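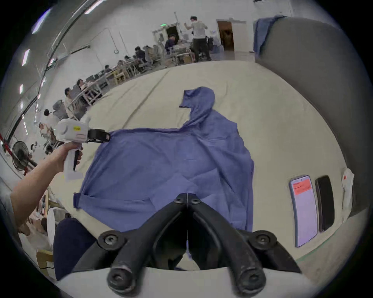

A reader wrote in after the first notice of this book to say that the index alone was worth the price, and that the introduction could be skipped. I agree with the first half of that. The introduction is dry, but it explains how the documents were picked, and without it the gaps in the early chapters look like mistakes.

The book is The Wanirer Circuit Reader, published by Ollgate. It collects 233 documents on the federal circuit courts from the Judiciary Act of 1789 to the repeal of the 1801 act the following year. There are letters, grand jury charges, docket pages, newspaper notices and a few tavern bills. An earlier version came out in 2000 as two thin paperbacks, and many college libraries still have those on the shelf. The new one is a single hardcover with a sewn binding and a ribbon.

I used it for a term with an evening reading group and then on my own for an article. What follows is based on both.

The documents are arranged by circuit, Eastern, Middle and Southern, and by date within each. This works well for the first few years, when the justices traveled twice a year and complained about it in writing. The Southern Circuit gets the most space. The distances were long, the roads were bad, and the letters from that circuit are the best reading in the book. You get a clear sense of how much of a judge's year went to finding a horse, a bed and a dry road.

It works less well after 1793, when Congress changed the rule so that one justice could sit with the district judge instead of two. The assignments moved around, and the same justice turns up in different chapters with no cross-reference. I ended up making my own table on the back endpaper. A page listing who sat where, term by term, would have fixed this.

The transcriptions keep the original spelling and most of the abbreviations. I checked a handful against published versions and found one dropped line, in document 227, where a sentence about the marshal's fees runs straight into the next paragraph. Everything else I checked was clean. Footnotes are at the bottom of the page where they belong. They identify people and places and mostly stay out of arguments. 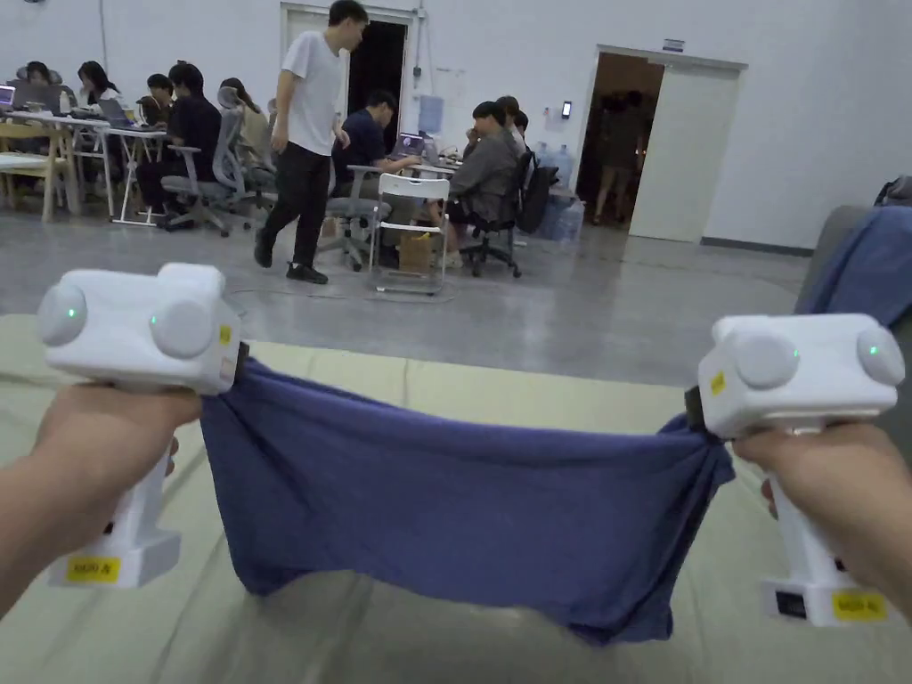
Can you teach from it, asked one member of our group, or is it only good for looking things up? The same member thought the headnotes gave too much away, so that students would read the summary and stop. Mine is a milder complaint. The headnotes run to half a page where three lines would do, and several repeat what the footnotes say. But a beginner who has never seen a grand jury charge needs to be told that the judge often used it to lecture the county on the new government, and the headnotes do say that, plainly, the first time it comes up.

For a class I would assign the Eastern chapter first. The cases are shorter, and the debt suits are easy to follow once the group knows what a British creditor was after. The invalid pension material is also there, with the judges' objections to being asked to rule on claims that the Secretary of War could then set aside. It led to the best discussion we had.

There are 11 maps, all in black and white. The post road maps are useful and legible. The circuit boundary maps are too small, and the one for 1789 uses the same gray for North Carolina and Rhode Island as it does for water. Both states were left out of the first act because neither had ratified yet, and a reader glancing at the page would not learn that. The note is on the facing page in small type.

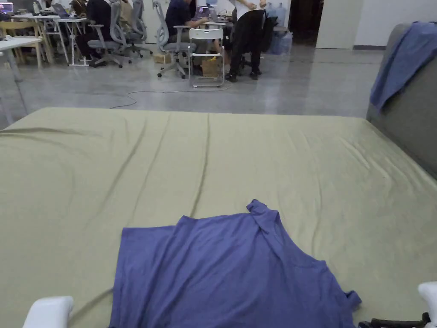
The index and the companion disc

The index is excellent. It covers people, places, statutes and types of action, and it separates "sat at" from "mentioned" under each court town. I looked up ejectment and got every suit in the book. I looked up ferries and got a full column.

The disc is less good. It holds page scans of the manuscripts and runs in the Gamage viewer, which has to be installed first. Searching works only on the titles, so you need the printed index open next to you. Zoom is fine. Printing a single page took me several tries, and the margin note was missing each time. Anyone buying used should not pay extra for the disc.

I also tried the Atungate reading stand that the publisher sells with the book. It holds the weight, and the page clips do not mark the paper. The ledge is shallow, so once you are past the middle the book leans forward. I put a folded towel behind it. 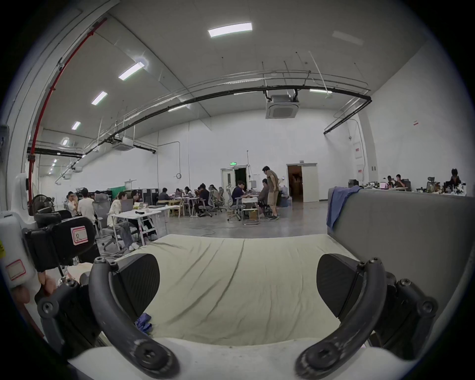
Crumpled blue glove or cloth on wrinkled cream fabric.

Compared with the two paperbacks, the hardcover adds the tavern bills, the newspaper notices and most of the Middle Circuit letters. If you own the old pair and only care about the Southern Circuit, you can stay with them. The texts are the same there apart from a few corrected dates. If you do not own either, buy the hardcover without the stand.

Binding: very good. Paper: good, slight show-through in the maps. Index: excellent. Disc: poor. A second printing is listed for May, and the publisher's sheet says the dropped line will be restored.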